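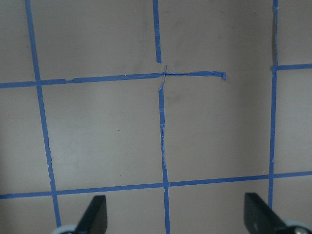 Blue Tape Grid Marks Out New Sorting Area at Porham Hall

PORHAM, March 2021 – Neighbors can now sort donated household goods by section at Porham Hall, where strips of blue tape divide a surface into large, roughly rectangular areas.

"We tried it with dishes and linens first, and people got the idea right away!" said organizer Amparo Montoya. "I love how simple it is."

The hall, built in 1921, has room for 430 boxes. Sorting runs for two hours each morning. To join in, ask for Selina Mayrhofer at the front desk.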